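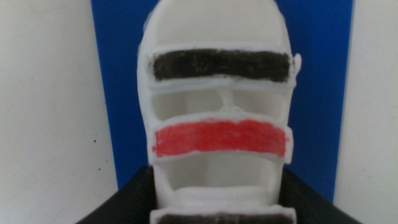 Luuk Van Hecke
I am looking for advice about a local history book which my late uncle left unfinished. It concerns the settlers of Jaltden, mostly the eleven families who came over from Trernow, and the typescript has 302 pages. My question is about the chapter headings. I would like a small ornament above each one, simple enough to print well in black: a ladder shape with a rounded top, open windows between the crossbars, and one dark strip across the first bar. Is this too modern for a book with church registers and farm letters in it?

papermill_k
Too modern, I think. Readers of family history expect a plain rule or nothing. I would spend the effort on the index. A settler book without a name index is almost useless to me.

Luuk Van Hecke
There is an index of persons, but my uncle did not finish the one for places. He used three spellings for the same creek.

Uvis
I disagree with papermill_k about the ornament. My parish history had a drawn knot over every chapter and people liked it. Keep it small. About the creek, choose the spelling from the oldest deed and put the other two in the index with "see".

papermill_k
The oldest deed is often the worst spelled. Use the name on the present map, so that visitors can find the place.

Uvis
The book is about the people who lived there then. But I admit that I had complaints.

Sheikh
How many copies do you plan? A society near us printed 3000 and still has boxes of them in the hall.

Luuk Van Hecke
Much fewer, about 10 for each family and a few for the library. I want to have them before the reunion in July.

Sheikh
Then ask the printer for a short run, and get one proof copy first. In ours the footnotes of chapter four were under chapter five.

Luuk Van Hecke
Thank you, I will order a proof. For the creek I will take the map name and mention the old ones in a note. The ornament I have not decided yet, my aunt must also see it.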